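Flistent Club Arm, printed kit

Maker: Urkach
Item no. 725
Kit price: $168
Printed parts set only: ask
Skill level: middle school and up, with an adult for the first build

The Flistent Club Arm is a small desktop robot arm for school clubs, after-school classes and beginner competitions. It comes as a kit of 3D-printed links, servo motors, cables and screws. The base goes on the edge of a table and the arm reaches in over the tabletop. A two-fingered gripper is fitted at the front end.

We sell the arm on its own or as part of the Posham Club Pack, which adds task sheets and scoring cards for one semester of meetings. The task sheets were written by Yu-na Kong for the Rathore robotics club and have been through one full school year of use there.

What is in the kit

Base housing, shoulder bracket, links, wrist and gripper parts, all printed in red
Servo motors, numbered in the order they go on
Servo cables and cable clips
Table clamp hardware
Screws, bagged by assembly step
One hex key and one small Phillips screwdriver
Printed build guide

Not in the kit: power supply, controller board, computer. Most clubs already have these. Check the label on your power supply against the servo rating on page 2 of the build guide before you plug anything in. If you are not sure, send us a photo of the label and we will tell you.

Building it

Plan on two club meetings. At the first meeting, set the servo numbers and center every motor. Do not skip the centering. An arm put together with a motor off center will have to come apart again at that joint. At the second meeting, build from the base up and run the cables last.

Leave slack in the cables at each joint. Students tend to pull them tight so the arm looks neat, and then a plug comes out the first time the elbow opens all the way. Move the arm by hand through its full range with the power off, and look at each cable as you go.

The small printed parts can be reprinted in your own shop. Files come with the kit on request and may be used for repairs by the club that bought it. The finger plates are the part that breaks most often. Print two extra pairs before a competition. 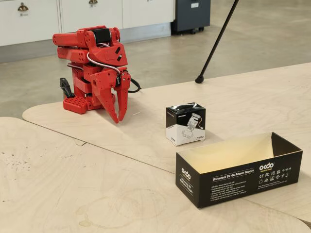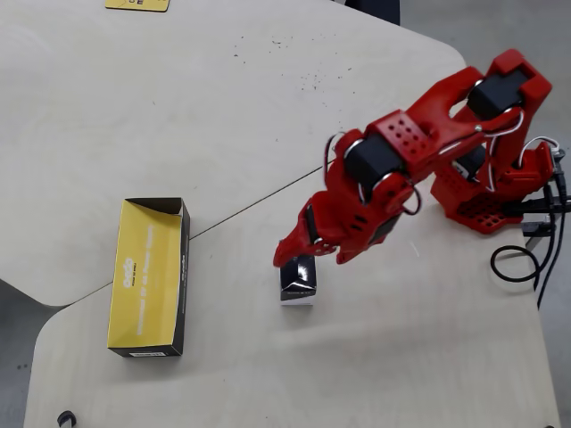
The first task in the Posham pack is called Box to Box, and it is the one most clubs use for their spring meet. The team picks up a small light box and puts it down inside a larger open one. Anything of the right size will do, and packaging from club supplies is fine. A small black-and-white carton standing upright makes a good target, with an open box that is black on the outside as the tray. The lid has to be off the tray. A team scores for a clean pickup, for a drop inside the walls, and for returning the arm to its rest pose, folded back on itself with the fingers pointing down at the table.

Three things to watch for on this task:

Approach height. Come in from above with the jaws open, stop just over the box, then go down. Teams that come in from the side knock the box over.

Grip force. A thin carton will crumple at the top edges if the gripper is set to close too far. Set the closed position to the width of the box and write it down in the team log.

Tray position. Mark the corners of the tray with tape so it goes back to the same spot after each run.

Table setup

Use a flat, steady table with a square edge at least as wide as the base. If you push two tables together, keep the base on one of them and check that the tops are level where they meet. Let the cables hang off the back of the base and keep them away from people's knees. Clear the area the arm can reach, and keep hands out of it when the power is on. One student should always be at the power switch.

Club notes

Gil-soo Wang runs our club support desk and answers questions from coaches. Send the item number, which joint has the problem, and what the arm does when you give it a command. A short video helps. During competition season, which starts in February, please allow an extra day for a reply.

Clubs ordering 5 or more arms get one spare servo per arm at no charge. Put the name of the school or club on the order. Purchase orders are accepted from public schools and libraries.

Replacement parts

Item 434, finger plates, pair
Servo with cable, state the joint number
Base housing
Screw set, all steps
Build guide, printed

Kits with missing parts will be made good if you tell us before assembly starts. Servos that have been opened cannot be returned.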